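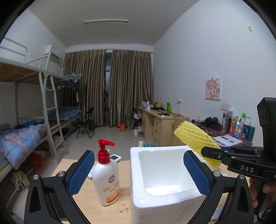 # Chapter 5
# Planning and Buying Equipment for Hand-Held Gripper Work

The purchase price of a gripper is the figure most often quoted in a project proposal and the one that says least about what the project will cost. A hand-held unit must be mounted, calibrated, charged, stored and repaired. The people who carry it must be trained and paid, and the rooms in which it is used must be found and scheduled. A budget that lists only the units themselves will usually be spent before the first full month of recording is complete.

This chapter treats equipment planning as a sequence of decisions made before any order is placed. It assumes that the reader has completed Chapter 4 and can write a task list in the standard form. Readers responsible for fixed arms should also consult Chapter 7, where floor loading and guarding are discussed.

## 5.1 Starting from the task list

Every equipment plan begins with the objects to be handled. Soft goods such as cloth and netting place different demands on finger pads than rigid containers do, and a lightweight foam box may shift when a finger brushes its wall. The planner should record, for each task, the size of the largest object, the narrowest opening the fingers must enter, and whether one hand or two will be needed.

The question of one hand or two has the greatest effect on cost. Two-handed tasks double the number of grippers in use at each station, and they raise the number of spares as well. In the Trosden project, which serves as the running case in this chapter, the first task list contained 186 tasks. After review by the project's planner, Ingrid Benavides, 107 were kept. Of these, 83 required two hands. The original request had assumed a single gripper per station.

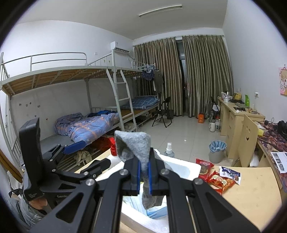

Planners should also note where each task will be performed. Furnished rooms offer variety in lighting, work height and background, but they limit the space in which an operator can turn or step back. A site visit with a tape measure is inexpensive and should be completed before quotations are requested.

## 5.2 Separating fixed and recurring costs

Fixed costs include grippers, mounts, chargers and carrying cases. Recurring costs include replacement pads, task objects, room fees, data storage and operator wages. The two groups should appear on separate sheets – many funding bodies approve them under different rules.

Pads deserve a line of their own. They wear at a rate that depends on the surfaces handled, and suppliers seldom state a service life. Trosden obtained quotations from two suppliers, Biser and Halvorsen, and found that the lower unit price was offset by the cost of pads over the second year.

### Key terms

- **Station:** one operator, with all equipment needed to perform a task
- **Spare ratio:** spare units divided by units in daily use
- **Consumable:** any item expected to be replaced during the project

### Before you read on

Obtain a task list from a project known to you. Mark each task as one-handed or two-handed, and keep the list at hand for the worksheet in Section 5.3.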